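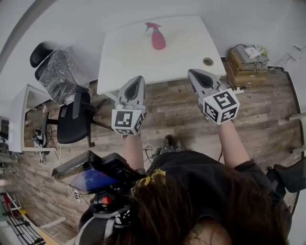 Workshop notebook, Plidholm, back room
November 15, 2018
Entry by So-yul Yang

Filed under: Shop Floor > Automation > Notebook

Table wiping, hand grippers

Worked on the wipe-down task again today. Setup is the white table with the grommet hole at the near right corner, pink spray bottle placed toward the far edge, start position standing square to the table with both grippers up. Marker cubes stay on below the fingers. I cleaned the marker faces before starting and checked the inner pads on both fingers.

Start position matters more than I wrote last time. If the person begins with the grippers down by their sides, the cubes are out of view for the first stretch and the track has to be thrown out. Both up and forward, hold, then go.

Clip count for the task now stands at 1152. Of those, 1061 are usable. Most of the bad ones are from July, before we settled on the hold at the start. Jong-dae Noh wants to go back through them and see if any can be trimmed and kept. I told him he can have the files but I would sooner record new ones.

Grip on the bottle

The trigger is the hard part. A two-finger jaw can hold the bottle by the neck or press the trigger, and with one hand you can't do both. What works is left gripper on the body, right gripper on the trigger, then put the bottle down and pick up the cloth with the right. It's slower than anyone on the cleaning shift does it. Wing-sze Fu sprays and wipes at the same time and is on to the next table before the gripper version has set the bottle down.

She came by at lunch to try it. Her notes, as she gave them to me:
- Spray goes on the cloth for the tables near the sockets, never on the table. We've been recording it the other way round. She's right, and it's in the Bemport site rules. Need a second version of the task.
- You wipe toward yourself at the end so the crumbs land in your hand. The grippers can't catch crumbs. Leave that out for now, or give it a tray.
- The bottle goes back to the same spot every time. Ours doesn't. She thinks that will matter to the people who have to work beside the machine, who reach for things without looking.

I've put the last one down as a requirement. It hadn't been in the plan.

What the shift is asking

Aslak Ekström was over from Prurno in the morning to talk to the cleaning crew about the rollout. I sat in. The plan is still that the machine does the tables in the canteen and the two meeting floors overnight, and people keep the kitchens, washrooms and everything with stairs. No change in head count before the trial is over. He put that in writing, which helped.

Questions I wrote down:

Who fills the bottle? Nobody had decided. It'll be the late shift, so it needs to be counted as part of the late shift's work and given time on the sheet.

Who gets called when it stops? Aslak said the on-site lead. Jong-dae Ahn is the on-site lead and this was news to him. He wants training and a phone number that gets answered at night before he agrees to it. I think that's fair.

What happens to the hours? The canteen tables come to 102 and they take up a good part of the late shift. Wing-sze asked whether those hours move to the washrooms, because the washrooms are heavier work and are paid the same. Aslak didn't have an answer. He is to bring one to the next meeting. Tables are the light part of the night and people use them to get off their knees for a bit. If the machine takes all of them, what's left is harder per hour than what they have now. I asked for that to go in the trial report as something to measure.

Some of the crew would rather record than clean, at least some days. Wing-sze was faster with the grippers after lunch than I was after a week. If we're paying for recording time anyway it should go to them first.

Gear notes

Wrist gets sore after a long run, right side worse. Rotate people sooner.
Geum has a lighter handle on order. No delivery date.
Tidy the cables under the table edge before the next session and tape them down. I stepped on one.

To do

Write up spray-on-cloth version, check the order of steps with Wing-sze
Mark the bottle position on the table with tape
Send Jong-dae Noh the July files
Get the late shift sheet from Jong-dae Ahn and add a line for filling and charging
Ask Aslak again about the hours

We use cookies to remember your settings and count visits. Accept all / Manage choices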